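Winter storage and the loan shelf: what is new this season

Dear members and friends,

The cold months are coming and again many of us will put away the things of summer. In the last newsletter I promised to write something on how to store musical instruments and their cases, as several members asked me at the spring concert. I am not an instrument maker, I only repair small things, but I have learned much from my own mistakes and from Alun Sayce, who looked after the loan shelf before me.

The first thing is the air. In Braltside the houses are heated strongly from June and the air inside becomes very dry. Wood does not like this. A guitar or a violin that stands beside a heater can get a crack along the top in one single winter, and such a crack is expensive to close. Please keep the instrument in its case when you do not play, and keep the case away from the heater, the fireplace and the outside wall. A small humidifier for the case costs less than a set of good strings. You fill it with distilled water and look at it on the same day each week. I do mine on Saturday, after breakfast.

The second thing is the strings. Many people believe that all strings must be made loose for the winter. For a violin or a cello this is wrong, please do not do it! The bridge is held only by the strings, and also the sound post inside can fall when the pressure is gone. If you will not play for a long time, you can tune down a half tone, no more. For the bow it is the opposite – the hair must always be loosened after playing, winter or summer. For an accordion there are no strings to think about, but it should stand on its feet, in the same position as when it is played, so that the leather valves hang in the correct way.

The brass players have it easier, but also here I have a request. Empty the water, pull the slides, wipe them and put a little fresh grease. Last year we got back from a loan a trombone with a tuning slide so stuck that it had to go to the workshop at Parsons, and it was away for 12 weeks. The child who was next on the list had to wait the whole time, and she was very patient.

Now some words on cases. A hard case is better than a soft bag for storage, but only if the inside is clean. Vacuum the lining with the small brush before you put the instrument back. Look in the corners and under the accessory box for moths, they love the felt and the bow hair. If the case smells of mould, leave it open in the shade on a dry day and do not use perfume or spray. Old foam can become sticky and it will mark the varnish, so when you press it with the finger and it does not come back, it is time to change it.

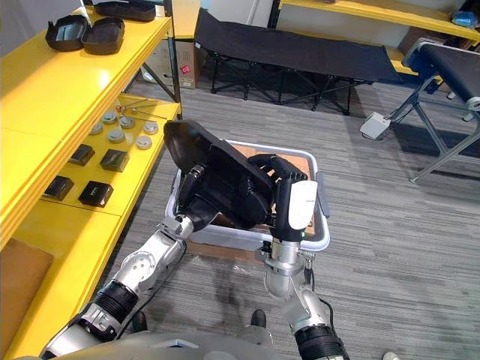

Braltside Community Music Club – Instrument Loans and Care

Plastic bins with a lid are good for music stands, mutes, straps and sheet music, and for empty cases that are small enough. I would not put a wooden instrument in one without its case. Write on the outside what is inside, in big letters, also on the short side. In my first year I did not do it and I opened every bin three times before Christmas.

The loan shelf itself has become a bit richer. From the sale of cakes and old records we have received $2,552, and I thank everybody who baked, carried and bought. With this money we could buy 7 student violins in different sizes, second hand but in good order, and new strings for the school guitars. We have also a clarinet, which was given to us by a family from Trernilar Road. It needs new pads and will be ready in August.

If you have an instrument on loan and it is not played any more, please bring it back before the end of July. You do not need to feel bad for this, it happens in every family. The room is open on Saturday from 10 am, the entrance is on the side of the hall, where the bicycles are. Please bring also the green loan card. If the card is lost, we will write a new one.

For the next newsletter I would like to write on reeds, and I am looking for a saxophone player who can check what I say.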